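Speaker notes, 10 January 2024
Plisorness session, slot 2. Talk title on program is "Automation on the sort floor." Don't apologize for the title.

OPEN

Thanks for having me, coffee joke, skip if room is cold.

Who here has had a machine show up at work before anyone told them it was coming? Wait for hands. Don't rush this.

My job: shift lead at Prarkar, returns building. Soft goods mostly, home stuff, clothing, storage bins. Stuff comes back, we open it, check it, sort it, repack it or send it out the other door. I've done every station. Say that early, it matters to this crowd.

WHAT WE HAD

Before automation: all hand work. One person, one table, start to finish. 1,062 items on a decent day for the whole line. Bad day under 1,000. Management had a number in mind and it was 4,000. Pause. Let them laugh.

Karnis came in to do the study. Good people, wrong questions. They timed hands. Didn't time looking. Most of the job is looking: is this stained, is the zipper gone, does the lid match the box.

WHAT CAME IN

First the Shibata line, conveyor plus scanner plus the arms. Started with the easy categories. Boxed goods, hard goods, anything with a flat side and a label. It's good at those. Say so plainly. It doesn't get a sore shoulder at 2 pm.

April was the switch. Three weeks of both systems running side by side, which was awful, double the noise and half the floor space. I'd do that part diffrently. Shorter overlap, fewer items, one station at a time.

Got to the target? No. Closer. Don't get pulled into the number here, someone will ask in Q&A, answer it then.

WHAT CHANGED FOR PEOPLE

This is the real talk. Slow down.

- Jobs got cut into pieces. Used to be you finished a thing. Now you do the middle of a thing.
- Exceptions. Everything the line can't read comes to a person. So the person gets only the weird ones, all shift. Easy items used to be the rest. We took the rest away and didn't notice till folks were wiped out by lunch.
- Pace. The line doesnt push you exactly, but you can see the queue. Seeing it is enough.
- Talk. Tables used to face each other. Now they face the belt. We lost the chatter and we lost the training that came with it. New hires learned by listening. Nothing to listen to now.
- Skills. Two people on my shift turned out great at clearing faults. Took us way too long to pay them for it. Put that on the slide if there's time. (There's not time.)

Good stuff too, be fair: less lifting. Fewer trips with the cart. Older workers staying on longer at the scan station. One told me her knees vote yes.

THE TABLE

Go to picture. Leave it up, keep talking.
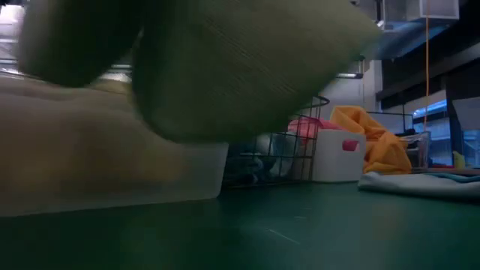 Soft goods are where our plan kept slipping, so this is the part I want people to take home. A box is a box. Fabric changes shape each time you pick it up. Look at the big green piece over the frosted container, rounded like a pillow, tilted, nothing on it you'd call a flat side. Then the wire basket and the white bin right by it, and the orange-yellow cloth in a heap farther back. Ask the room: where's the edge on that heap, where would you grab? Let them try. A person on their second day can do it. Writing down how they do it, we spent weeks and got half a page.

Point to make: when you plan staffing, plan for this kind of stuff to stay slow. Don't set the rate off the boxes. We did, and the people on soft goods looked bad on paper for 3 months. They weren't slow. The target was wrong. I signed off on it, so own that out loud.

WHAT I'D ASK FOR

If you're a lead and it's coming to your floor:

- Get in the room before the layout is drawn. After that it's all "next phase."
- Ask who gets the exceptions and how long a stretch. We rotate every hour now. Should of started there.
- Keep one full table. Start to finish, by hand. New hires go there first.
- Fault clearing is a skill, give it a title and a rate.
- Ask what happens to the hours saved. Get it in writing.

If you're buying the system: come work a shift. A whole one, not the tour.

Q&A

Likely ones: layoffs (none on my shift, some temps not called back, say both), the number, would I do it again (yes, slower).

Handout is by the door. Clicker goes back to the front desk.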